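시뮬레이션 원격조작 시연 데이터 수집 참여자 모집
Ergate 조작학습팀 / 공고일: 2020년 9월 1일
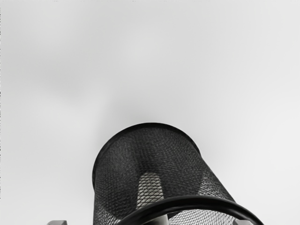
로봇을 다뤄 본 경험이 없어도 지원할 수 있습니까?
경력은 선발 기준에 포함되지 않으며, 첫 회차 전에 조작 교육을 제공합니다.

1. 과제 개요
모방학습 정책의 훈련에 사용할 파지 및 이송 시연을 시뮬레이터 안에서 수집합니다. 대상은 철망 휴지통 등 사무용품이며, 목표 수집량은 4000건 이상입니다. 조작 화면은 그리퍼 쪽 시점으로 제공됩니다.

2. 참여자 업무
- 지시문에 따라 원격조작기로 시연 수행
- 회차별 성공/실패 표기 및 실패 유형 코드 입력
- 충돌 또는 물체 관통이 발생한 시연은 폐기 표기 후 재수행

3. 조건
- 모집 인원: 7명
- 회차당 2시간, 회차당 시연 66건 배정
- 수집 소프트웨어: Tritix (좌석에 설치되어 있음)
- 장소: Jitthorpe 연구동 내 조작실. 재택 참여 불가
- 참여비는 회차 단위로 정산하며, 폐기 표기된 시연도 수행 시간에 포함

4. 지원 자격
- 만 18세 이상
- 한국어 또는 영어 지시문 독해 가능
- 3차원 화면에서 멀미 증상이 심한 경우 지원 전 문의 요망
- 7월 예비 수집 참여자도 중복 지원 가능

5. 데이터 처리
조작 입력값, 관절 궤적, 렌더링 영상을 저장합니다. 참여자의 음성과 얼굴은 기록하지 않습니다. 동의서는 교육 당일 작성합니다.

6. 지원 방법
이름, 연락처, 참여 가능 시간대를 적어 모집 담당 Eulalia Lagos에게 전자우편으로 제출하십시오. 기술 문의는 Vivek Joshi가 받습니다. 정원 충원 시 접수를 마감합니다.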